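Pratstead shared laundry room, November check
Checked by: Bo-ram Jang. Comments by Ha-neul Cheon.

Door closes and locks: yes.
Washer hoses: no drips. Clamp on washer 4 replaced.
Dryer lint filters: two full, now cleared. Please empty after every load.
Dryer vent to outside: clear.
Extinguisher: pin and seal in place, gauge in green.
Zips on clothing: notice has come off the wall, to be put back. Metal zips should be done up before washing, as open ones scratch the drum. 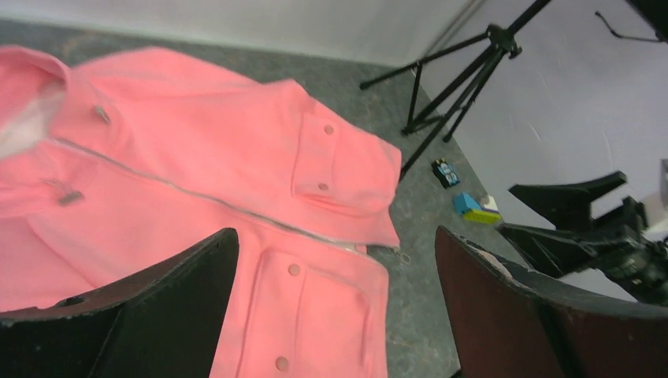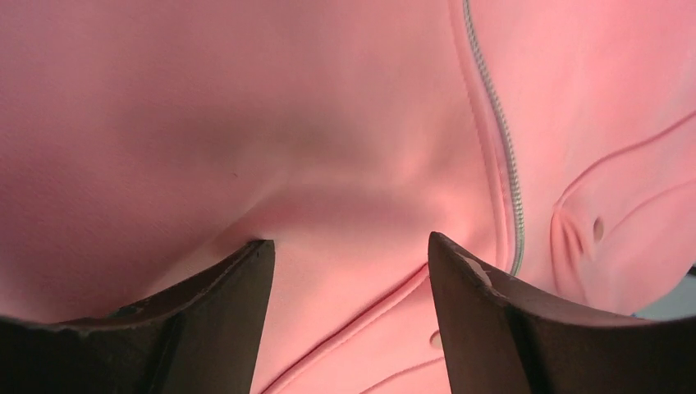

Floor drain: slow. Tarska to look at it before the next check.
Sockets: cover cracked behind the folding table. Switched off and taped.
Water meter: 2,746.
Lighting: one tube flickers, spare ordered.
Emergency exit: bike moved from the path again.

Next check at 9 am, same key from the office.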